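Sticky Drawers and Scruffy Felt

I have a soft spot for little wooden boxes with a drawer in the front. I keep picking them up at the Saturday market in Flostton (my limit is two per trip, and I've broken it more than once), and most of them need a bit of help before the drawer behaves.

First thing I do is pull the drawer all the way out and rub a plain white candle along the bottom edges and the runners. Slide it in and out five times, wipe off the crumbs, and try it again. If it still drags, a few light strokes with fine sandpaper on the shiny spots, then more candle. Go easy - you can't put wood back!

Felt fronts collect lint like crazy. I go over mine with a strip of masking tape wrapped around my fingers, sticky side out, and then a soft dry toothbrush, always in one direction. No water on red felt, please. I did that once and had pink wood all around the edge. 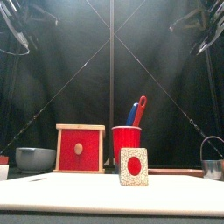

Sunita Negi wrote in to say she never sands at all, she just leaves the drawer out in a dry room for a week in summer and it goes back in fine. She also puts a dab of wood glue on the screw if the knob keeps spinning.

I like the glue idea, but I'd try a sliver of toothpick in the hole first, in case you ever want the knob off again. Snap it flush, screw the knob back in by hand and stop when it feels snug.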